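Dandside folding project: progress report to Glenys Ackroyd
Aug 12, 2026

Hi Glenys,

I promised you a proper write-up of where the money has gone this quarter, and I'm afraid you're getting the bad bit first. We had a fault with the hand-held grippers and I stopped all recording while we sorted it out. Nobody was badly hurt (one pinched thumb, mine, and it's fine), but it cost us sessions and I'd like you to hear the whole thing from me.

The short version is that the left finger on one of the grippers started sticking. You'd squeeze, pick up a sleeve, let go, and the finger would stay where it was for a moment and then snap open. With a towel you'd hardly notice. With anything slippery it flung the fabric back at you, and the log said the gripper was open when it plainly wasn't. That second part is what worried me most, as the Stollero arm learns from those logs. If the log says open and the hand is shut, we're teaching it rubbish!

We only caught it when I sat down to check a batch of puffer jacket folds and the numbers didn't match what I remembered doing. Out of 752 recordings in the batch, 74 had the finger position wrong by enough to matter. I've pulled every one of them. I've also held back the rest of the batch until Jiang has gone over it a second time, which I know is slow, but I'd sooner lose a week than find another bad patch in September when the arm is already trained on it.
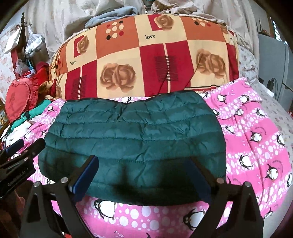
The thumb happened while I was trying to work out what was going on. I had the gripper on my lap, still under spring tension, and I was poking at the pivot with a screwdriver like a complete goose. It let go and got me just below the nail. It's in the incident book, and I've now written the rule I should have been following all along: spring off before anyone's fingers go near the pivots. It's taped inside the lid of the tool case.

When we did take it apart properly, we found lint packed in behind the washer on the left pivot, plus a bolt that had been done up far too tight at its last service. I'm fairly sure that was me as well. The two together made it bind. Graham Bickerstaff has been through the other grippers and found lint in those too, but no sticking yet. We'd been cleaning the rubber tips religiously and never once looked behind the washers, so there's a lesson.

What we've changed: the pivots get opened up and brushed out every 500 grips, the bolts go up to a mark and no further, and each session starts with a few open-and-close checks against the log before any clothes come out. Graham has also put in a warning that beeps if the finger is slow to come back. It's an awful noise. I've asked for a nicer one.

On money, the new washers and bolts from Zolberg came out of the spares line and we're still inside it. I'm not asking for extra. What I would like is your okay to move 2 weeks of recording out of this quarter and into the next, so we can redo the jackets without rushing. The towels and T-shirts are finished and I'm happy with them. Fitted sheets haven't been started and I'm in no hurry, to be frank.

I can send the incident page and Graham's list of the pulled recordings whenever you want them. Could you let me know about the dates by the end of the month? I need to book the room.

Cheers for your patience with all this.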